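Bosura opens orders for its table-clearing gripper kit

Grarkstead - The small automation firm Bosura has opened orders for a gripper kit that is made for light work on kitchen counters and tables. The kit is sold under the name Bundwood. It fits on an arm that the customer already has, and it is meant for cafes, canteens and care homes where the same few dishes must be moved many times a day.

The company showed the kit to local business owners at its workshop on Alhassan Street in September. Visitors could bring their own bowls and plates, and several of them did. One cafe owner came with a full crate.

In the box there are 2 pairs of fingers, a wrist camera with its cable, a mounting plate and a printed guide. The software is downloaded after the kit is registered. Buyers can pay for the whole kit at once or rent it by the month, and for the rental the shortest period is nine months. Bosura says the rental price includes new fingers when the old ones are worn.

Wear is the point that most visitors asked about. The fingers are narrow so that they can go between dishes that stand close together, but a narrow tip meets hard things often: the rim of a bowl, the edge of a plate, the stone of a counter. The company does not hide this. Its guide advises to look at the tips after every 200 hours of work and to change them when the inner faces no longer close evenly. Scratches alone are not a reason to change them.

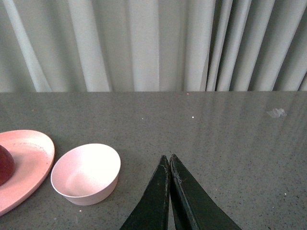
The second question was about surfaces. Polished stone reflects the light from a window, and a camera that sits low over the counter can take a reflection for an object. Bosura says that the present version of the software handles this better than the one it tested in spring, and it still recommends a curtain or a blind when strong sun comes directly on the work area. Very small things, such as crumbs or bits of paper, are left for a person with a cloth. The kit does not wipe.

Fruit is allowed, within limits. The guide has one page about it, and the force setting for soft fruit is different from the setting for dishes. The user must choose it by hand from a menu. A few visitors found this old-fashioned and asked why the camera cannot decide by itself. The answer was that an automatic choice is planned, but that the firm did not want to sell it before it was ready.

Our own impression after one afternoon is mostly good. The mounting is simple - four screws and one cable - and the guide is written in clear language with large drawings. The menu on the tablet is less good. To go from one task to another we had to return to the start page each time, and the button for stopping a task is the same color as the button for pausing it. The company said that the colors will be changed with the next update.

It should also be said that the kit is slow. A person clears a small table in less time than the arm needs for two plates. For a busy cafe at noon this will be a problem. For a canteen after closing, when the work can go on without hurry, it is maybe not so important. Bosura itself speaks of evening work in its brochure and makes no promise about speed.

The first series has 20 kits. Delivery inside the Grarkstead area includes a visit for installation, and customers in other places get help by video call. A cleaning set for the fingers and a longer cable can be ordered separately. The warranty covers the camera and the mounting plate for two years, but the fingers are not covered when the kit is bought and not rented.

Comments (4)

canteen_lady
Does it work with trays? We have almost no loose dishes, everything comes back on trays. I could not find this in the article.

Pelican44
I was at the workshop. The rental is the better choice in my opinion, if the fingers are included. But nine months is long for a small place that only wants to try.

northgate
Same color for stop and pause, who makes such a thing? Please fix this before delivery and not after.

mugs and more
We waited for something like this for our evening shift. Speed is no problem for us, the noise would be. Can somebody who was there write how loud it is?

Related items
Grarkstead bakery tests automatic dough scale
Renting or buying: what small kitchens should ask first
Alhassan Street closed to trucks until the end of the month
New evening course in machine maintenance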